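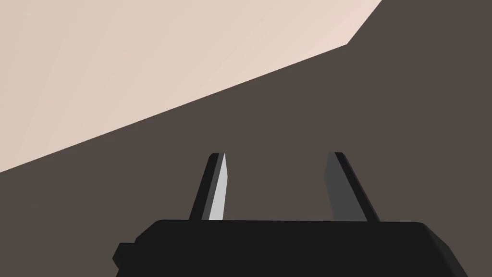
Skodside changed the way they build from goal kicks in January, and the club's opposition analyst has spent most of the season measuring the effect. The center backs now split to the corners of the penalty area and the goalkeeper steps up between them with the ball. The analyst describes the starting shape as two fingers standing apart on a wide black block, the left one leaning a little to the left, with only dark space in the gap. "The gap is the point of it," he says. "If a striker runs into it, one center back is free. If he stays out, the keeper walks forward with the ball."

The work began with a database of 1,246 goal kicks from this season and the two before it, all tagged by hand. Of those, 323 were played short under a full press. Skodside kept the ball past the halfway line from 226 of the 323. The analyst does not regard that as a high return. "You have to look at what happens on the other 97. Some are throw-ins, and those cost you nothing. A turnover at the edge of your own box is a different event, and we grade it separately."

Meller, who visit on Tuesday, press with one forward and hold the second on the deepest midfielder. He expects them to keep to that. "They curve the first run to shut off the right side, so the pass goes left. Then the winger jumps. The trigger is the left center back's first touch. If it goes backward, they all come."

His answer is to have the left back start ten yards higher than usual, which pins the winger. The long ball stays in the plan. Against Aguirre in the cup, Skodside went long with nine of their first ten goal kicks, and he has no objection to doing so again. "We had the taller forward and they had a high line. The keeper reads the picture and picks."

Asked what the players see of all this, he says each of them gets four clips, cut in Lirneo and sent the night before the game. The goalkeeper gets six. Longer reports were tried last season and dropped.

Two questions are still open. The right center back is short of match fitness, and his likely replacement is left-footed, which changes the angle of the first pass. The analyst also wants to see how the grass is cut. "Long grass slows the ball into the full back. We will look at it in the warm-up and decide then."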